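1/ ok thread on the chess data because three people asked. short version – we're teaching an arm to move pieces by showing it, over and over, by hand. long version is long, sorry

2/ target was 3,357 demos by Saturday. we have 3,321 usable. so close. so annoying

3/ "usable" is doing some work in that sentence. a demo gets binned if the person driving hesitates for ages mid air, or drops the piece and picks it up again with a finger (yes Beat, I saw)

4/ drops on their own are fine btw. drop, regrasp with the gripper, carry on – I WANT those. the first model had only ever seen perfect grabs and when it missed one it just hovered there. no idea what to do with its life

5/ so now one session in every batch is nothing but recoveries. start from a bad place on purpose. piece lying on its side, gripper too far left, gripper nowhere near the board, that sort of thing

6/ starts matter more than I thought. for the first 2,000 we parked the arm in the same spot each time. lovely tidy data. model was brilliant from that spot and hopeless from a hand's width away

7/ now whoever is driving nudges it somewhere random before hitting record. fingers open, over bare table, board off in a corner of the wrist view or out of it altogether. it has to learn to go and find the thing 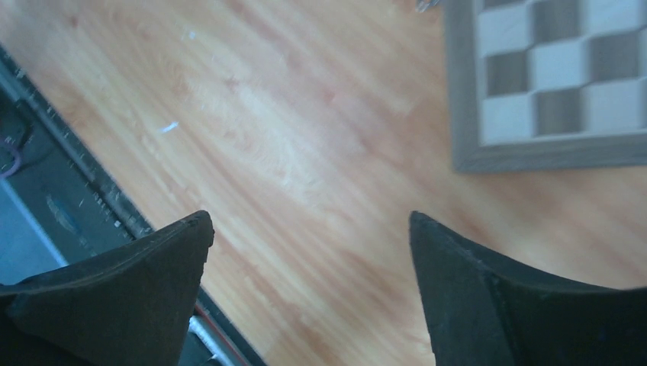 8/ Beat Schnyder's rule for starts: if you could guess where the next one will be, move it again. he's the best driver we have and also the slowest. his demos are gorgeous, they take twice as long as mine

9/ which is its own problem!! mix slow and fast drivers and the model picks up a sort of lurch. creeps in like Beat, then yanks like me. we tried speeding his up afterwards, looked awful, put them back

10/ current fix is dull. everyone practises to the same pace for ten minutes before we record. seems to help, haven't got enough runs to swear to it

11/ blur. people asked about blur. yes the wrist camera smears when the arm is moving quickly. no we don't throw those out. it'll see smeared table when it's running too, might as well meet it now

12/ what I do throw out is anything where the wrist video and the joint readings have slipped apart. had a whole afternoon of that in January, looked fine by eye, trained on it, arm closed its fingers early every single time. took me far too long to spot

13/ so now there's a check. tap the table with the gripper once at the start, find the tap in both streams, if they dont line up the session is out. crude. love it

14/ labels – we write one line per demo. "knight to the empty square near the edge", not "Nf3". tried proper notation first and nobody driving could read it quickly enough, me included

15/ also people describe the same move in totally different words and I've stopped correcting them. keep it. only fixing teh ones that name the wrong piece

16/ Sachdeva (the logging tool, not a person, I get asked weekly) now won't save a demo with a blank label. should have switched that on at the beginning. spent 4 evenings filling in blanks from video

17/ someone asked if we could do it all in simulation. some of it, sure. the reaching, probably. the grabbing, not with what we've got, the pretend pieces slide in a way the real ones don't and it learns to rely on it

18/ someone else asked about lighting. blinds up in the morning, blinds down after lunch, lamp on or off, whoever's in decides. I don't plan it. I do write it down

19/ holding back one batch that never gets trained on. different driver, different day. if I catch anyone sneaking it into the training folder I will be unbearable about it

20/ left to do: the last few demos, all of them knights, becuase everyone avoids knights. awkward shape, easy to grab by the nose and then it swings round

21/ if you're starting your own set – record fifty, train something bad, watch it fail, THEN decide what to record next. we did it the other way round and half of the early stuff is basically the same move

22/ can't share the set yet, will ask again next month. the label template and the tap check I can share, reply if you want them

23/ right, back to knights. Beat has the controls and I've been told to stop typing and reset the board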